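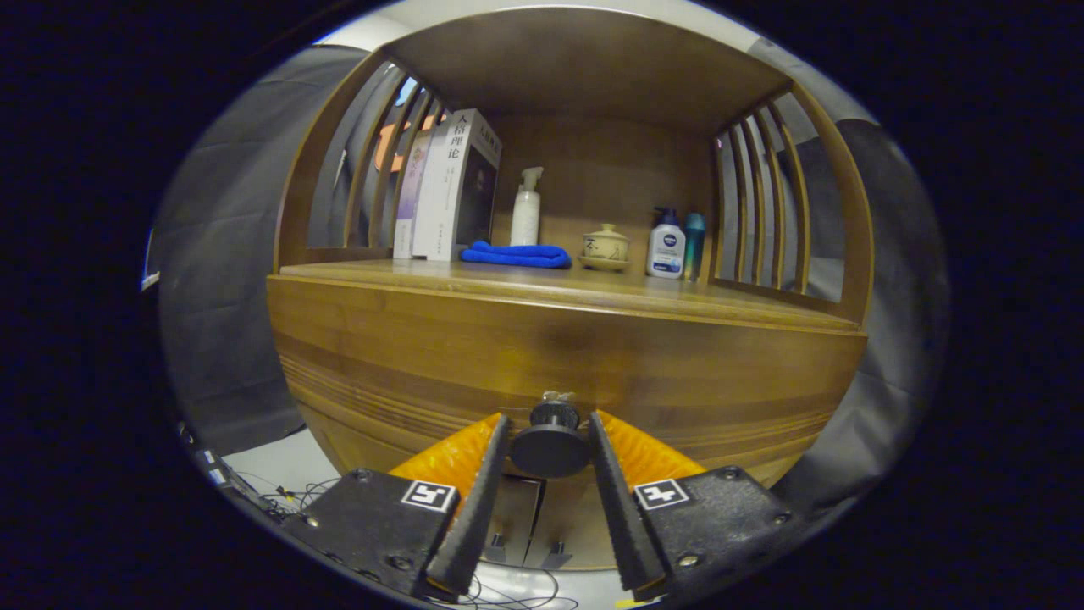 빨래 개는 기계는 벌써 몇 번이나 나왔다 사라졌는데 선반 정리라고 다르겠느냐, 하고 Howard Tunstall 님이 지난번 글에 댓글을 다셨더라고요. 그 말이 자꾸 생각나서 아예 질문을 따로 올립니다.

질문: 선반 정리, 이제 기계한테 맡길 수 있나요?
작성자 Tuulikki Manninen
12월 31일 작성 | 조회 605 | 답변 3

연말 대청소를 하다가 든 생각입니다. 바닥은 로봇청소기가 해 주고 설거지는 식기세척기가 해 주는데, 선반 위는 왜 아직도 제 손으로 하고 있을까요? 책 몇 권에 수건 한 장, 분무기, 뚜껑 있는 찻잔, 펌프 병 같은 것들이 한 칸에 같이 올라가 있는 그런 선반이요. 어려운 일은 전혀 아닌데 귀찮아서 늘 마지막까지 남습니다.

요즘 영상들 보면 정말 신나거든요! 팔 달린 기계가 컵도 집고 수건도 접고 하는 걸 보면 내년에는 우리 집에도 오겠구나 싶어요. 그런데 영상 말고 실제로는 어디까지 왔는지가 궁금합니다. 구체적으로는
1) 기대어 서 있는 책을 한 권만 빼서 다시 꽂을 수 있는지
2) 받침 위에 놓인 찻잔을 안 깨고 옮길 수 있는지
3) 수건 같은 천을 다룰 수 있는지
이 세 가지요. 아시는 분 계시면 편하게 적어 주세요. 가격 이야기는 안 해 주셔도 됩니다(어차피 못 삽니다).

답변 1
Toivo Savolainen
채택됨 | 추천 11

좋은 질문이에요! 저는 Dosumex라는 작은 작업장에서 물건 집는 장치를 6년째 만지고 있습니다. 가정용은 아니고 부품 선반 쪽이지만 고민은 거의 똑같습니다.

1번 책. 생각보다 까다롭습니다. 책끼리 붙어 서 있으면 손가락이 들어갈 틈이 없어요. 사람은 책등 윗부분을 살짝 당겨서 기울인 다음에 잡잖아요. 그 '살짝 당겨서'를 기계에 가르치는 게 일입니다. 빼는 것까지는 꽤 되는데 다시 꽂을 때 옆 책이 쓰러지는 경우가 많습니다. 앞에 수건 같은 게 가로로 놓여 있으면 그것부터 치워야 하니까 순서를 정하는 문제도 생기고요.

2번 찻잔. 잔만 드는 건 됩니다. 고무를 댄 손가락이면 도자기도 그럭저럭 잡아요. 받침이랑 뚜껑까지 한꺼번에 옮기는 건 저라면 아직 안 시킵니다. 뚜껑 따로, 잔 따로, 받침 따로 세 번에 나누면 성공률이 확 올라갑니다. 느려도 안 깨지는 게 낫죠.

3번 천. 펴진 수건을 정해진 자리에서 접는 건 많이 좋아졌습니다. 작업장에서 연습시킬 때 수건 한 장에 8분 걸리던 게 작년인데, 지금은 옆에서 지켜보기에 답답하지 않을 정도예요. 이미 개어 둔 수건을 모양 그대로 들어 옮기는 게 오히려 어렵습니다. 한쪽만 잡으면 풀리거든요.

분무기나 펌프 병은 질문에 없었지만 제일 쉬운 편입니다. 몸통이 길쭉해서 잡을 데가 있어요. 다만 방아쇠나 펌프 머리를 누르지 않게 잡는 위치를 아래쪽으로 정해 줘야 합니다. 저는 처음에 이걸 빼먹어서 작업대를 한 번 흠뻑 적셨습니다 ㅎㅎ

정리하자면 하나씩 시키면 되는 게 많고, 한 칸을 통째로 맡기는 건 아직입니다. 그래도 저는 아주 기대하고 있어요.

답변 2
Pirjo Koivisto
추천 2

안 됩니다. 그냥 물티슈로 닦으세요. 5분이면 끝나요.

답변 3
Tiina Jääskeläinen
추천 6

Toivo 님 답변에 조금 보태요. 저는 사용하는 쪽 입장인데, 어머니 댁에 기계를 들이면 어떨까 해서 한동안 이것저것 알아봤습니다.

물건을 집는 것보다 '어디에 둬야 하는지'를 아는 게 더 큰 숙제 같았어요. 책 옆에 찻잔이 있으면 그게 제자리인지 누가 잠깐 올려 둔 건지 기계는 모르잖아요. 저도 모를 때가 있는데요! 그래서 미리 자리를 정해 주고, 어긋난 것만 되돌리게 하는 식이면 훨씬 현실적이겠다 싶었습니다.

그리고 선반 모양도 봐야 해요. 양옆이 막혀 있거나 살로 되어 있으면 맨 끝에 바짝 붙은 병은 옆에서 못 잡고 앞이나 위에서 들어가야 합니다. 끝에서 손가락 두 개 들어갈 만큼만 띄워 놔도 차이가 크다고 들었어요. 사람한테도 그게 편하고요.

질문자 댓글
Tuulikki Manninen

와, 이렇게 자세히 써 주실 줄 몰랐어요. 감사합니다! 뚜껑 따로 잔 따로는 생각도 못 했네요. Pirjo 님 말씀대로 일단 오늘은 제 손으로 닦았습니다. Toivo 님, 혹시 책 다시 꽂는 연습은 북엔드를 세워 두고 하시나요? 그러면 옆 책이 덜 쓰러질 것 같아서요.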